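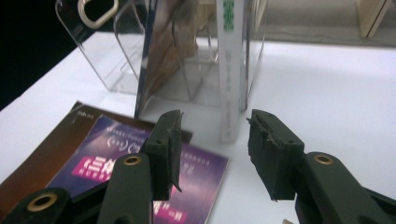 *The stand, with one brochure in it.*

**Notice to Readers, Skasitz Municipal Reading Room**

The Office of Printed Matter regrets to announce that the white table has been found to be in disorder. Under the Flonberg Rules, paper left lying flat for 100 days becomes the property of the table. Readers are therefore asked to attend while each item is stood upright and heard.

The stand was heard first. It stated that it was clear, that it had always been clear, and that it held no opinion on its contents. This was accepted.

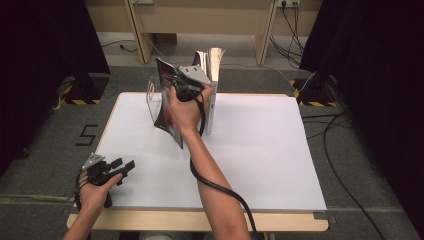 *The reflective sheet, upright on the white board.*

The reflective sheet was called next. It gave back every question in a slightly bent form, and the Office entered these as answers. The polished panel behind it asked to be excused and was refused.
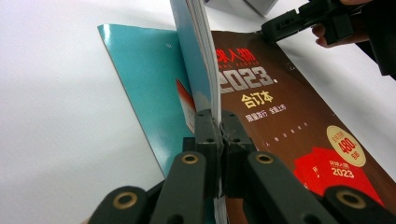 *The thick book between the teal magazine and the 2023 volume of Global People.*

A dispute then arose over the border. The teal magazine claimed the left of the table by custom; the brown volume claimed the right by weight. The thick book, being on its edge already, was appointed wall. It serves without pay until May, when the Bhatt Bindery will send a replacement.

The remaining brochures have lodged an appeal, which runs to 3000 words and is glossy throughout.

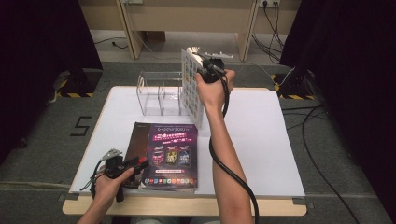 Who may move an item once it has been heard?

Only the Office may do so, on written request, and the item must first be told where it is going.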